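3.2 Collection of demonstrations

Demonstrations were recorded in two modes. In the kinaesthetic mode the operator held the wrist of the arm and guided it through the task with gravity compensation enabled. In the remote mode the same operator stood behind a partition and drove the arm with the Gillow handheld controller, relying on the wrist view alone. Gripper commands were issued by a foot pedal in the first mode and by the trigger in the second, and both were logged on the same clock as the joint positions.

Each operator contributed 16 demonstrations per task and mode. Two practice runs preceded each block and were discarded. A demonstration was stopped and repeated if the arm reached a joint limit or if the operator released the controller for longer than three seconds. Operators were told the goal of the task but were given no instruction on grasp point or approach direction, as variation in both was wanted in the training data.

Tasks were carried out on a kitchen counter with household articles and artificial produce (Figure 2). Object positions were changed between demonstrations; the tray organizers and appliances were treated as background and were not modelled. 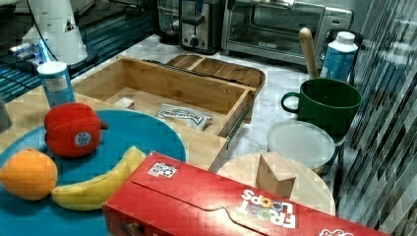

Figure 2. Counter workspace with artificial produce on a plate.

Trajectories from both modes were resampled to a common rate and smoothed with the Gruvach filter before training. Pauses at the start and end of each recording were trimmed automatically. Pauses within a recording were kept, although they were more frequent in the remote mode, and their effect on the learned policy is analysed in Section 4.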